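Biltum @biltum_dev
Spent most of March on one piece of software, the bit that turns recordings from our hand-held grippers into something a planner can learn from. Notes as I go. Mostly about books, which are harder than they look.

Biltum @biltum_dev
Setup for new followers. A person does the task with a gripper in each hand. There's a camera on the gripper and another view from head height. The software (we call it Stakula) lines the streams up, works out where each gripper was, and marks when it took hold of something and when it let go.

Biltum @biltum_dev
Lining up is the dull part and was most of the work. Every camera has its own clock and they drift. The first version matched start times and hoped. By the end of a long recording the gripper view was 5 frames behind the head view, enough to put a grasp label on an open gripper.

Biltum @biltum_dev
Now it re-fits the offset every 10 seconds against the motion in both views. Slower to run. I can leave it overnight and not find rubbish at 7 in the morning.

Biltum @biltum_dev
Next problem: what the gripper camera sees when the fingers are round a thick paperback.

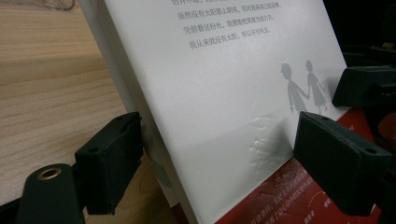 Posted in: Perception

Biltum @biltum_dev
White cover, two dark fingers, glossy red band across the lower part. The segmenter liked the straight upper edge of that band so much that it called it the edge of the book. Everything above became "background", children's silhouettes and all.

Biltum @biltum_dev
Fair enough in a way. White into pale grey is a weak edge and white into dark red is a very strong one. But then the planner gets a short, wide book that doesn't exist.

Biltum @biltum_dev
Tried raising the contrast first. It made the shadow beside the finger look like an edge as well, so now I had two wrong books.

Biltum @biltum_dev
What helped was using the crease between the cover and the side. It's long and straight and it catches the light. Stakula looks for that line first, then grows the cover outwards from it. The band counts as part of whatever surface it sits on, unless the head view disagrees.

Biltum @biltum_dev
Someone asked if we read the text. No. The lettering gets smaller and blurrier towards the right of the cover, and the bits on the band are worse. I do use the slant of the lines as a weak hint for which way the book is turned. Small weight. Turning it off costs a bit of accuracy on plain covers.

Biltum @biltum_dev
Fingers are masked out with a fixed template that moves with the jaw opening. Dark fingers on a dark background are a pain, so the template does more of the work there than the image does.

Biltum @biltum_dev
Ran the lot over our books set, which is 3,317 labelled grasps. The old version got the wrong cover outline on 705 of them. I haven't finished checking the new output by hand so I'm not posting a number for it yet.

Biltum @biltum_dev
On to two hands. This is where the head view earns its keep. 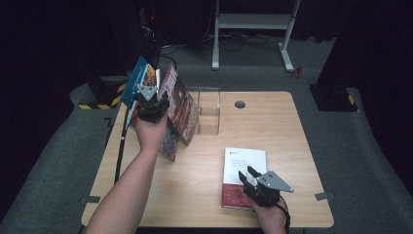 Left gripper holding a stack of books above the table, right one at a white book lying flat.

Biltum @biltum_dev
Stakula used to allow one label per moment for the whole table. Useless here. The left gripper is carrying and the right one has its open jaws on a book. Those are two different states and the planner needs both.

Biltum @biltum_dev
So each gripper has its own timeline now: free, near, touching, holding. "Touching" is new. Jaws resting on a cover used to get filed under "holding", and the planner learned that a flat book could be picked up by leaning on it.

Biltum @biltum_dev
A stack is stored as one held object with several parts. I tried tracking each book separately and the ids kept swapping where the spines overlap. One object, one pose, colours kept as a note.

Biltum @biltum_dev
The clear box at the back is ignored by the depth step, so it goes in by hand as a keep-out shape. Not proud of that.

Biltum @biltum_dev
Still to do: the viewer (Matubbar) only draws one timeline and needs a second row. Also the export to Prusumetti drops the "touching" state without a warning. Fixing the export first.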